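Honkanen Warns Schools Off "Outbreak-Proof" Claims Before Winter Term
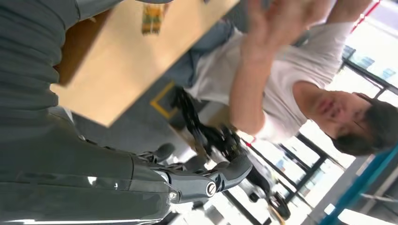 A gray robotic hand with a jointed finger.

NILPORT, December – School health adviser Honkanen today urged boarding schools to ask harder questions before paying for products that promise to stop stomach bugs and flu from spreading through dormitories.

The warning follows a review of sales material sent to schools in the Nilport area this fall. Honkanen looked at 15 offers, covering air cleaners, surface sprays, door-handle coatings and temperature gates. Only two came with test results from a building where people live and sleep. The rest relied on lab work, customer quotes or no evidence that Honkanen could find.

"A spray that kills a virus on a steel plate in a lab has passed one test," said Aatos Heinonen, head of school services at Honkanen. "I would like to know what it does in a shared bathroom at 7 in the morning, and when I ask, I get sent another brochure."

Several of the offers use the phrase "up to 30 percent fewer sick days." Honkanen asked the sellers what the figure was measured against and over how long. The replies did not answer either question. Heinonen said a drop like that could easily come from a mild season, or from a school changing the way it records absences.

Temperature gates drew the sharpest criticism. Students can pass on an infection before they have a fever, and some never get one. A gate at the dining hall door will miss them, and it may also create a line of people standing close together indoors.

Honkanen's own advice is plain and mostly cheap. Keep soap at every sink and check it daily. Open windows between classes. Give sick students a separate room and bathroom if the building allows it. Do not let anyone with vomiting or diarrhea work in the kitchen until local health officials say they can return. Call those officials early, when the first cluster of cases shows up – a late call leaves them with less to work with.

The company will not be recommending any of the 15 products this winter. It has agreed to watch a small trial at the Prandatmont boarding school, where Brenetti air cleaners will run in one dormitory wing while a similar wing goes without. Brenetti is supplying the machines. Honkanen is taking no payment from Brenetti and will publish the results whichever way they fall.

"One school and one winter will not settle much," Heinonen said. "I expect somebody will put it in an ad anyway."

A 20-question checklist for school buyers is available free from Honkanen's Nilport office. It covers test conditions, running costs, filter changes, noise at night and who pays if the product does not work as described.

About Honkanen
Honkanen advises schools and student residences on hygiene, ventilation and illness planning. It does not sell cleaning or air treatment products.

Media contact: Aatos Heinonen, School Services, Honkanen, Nilport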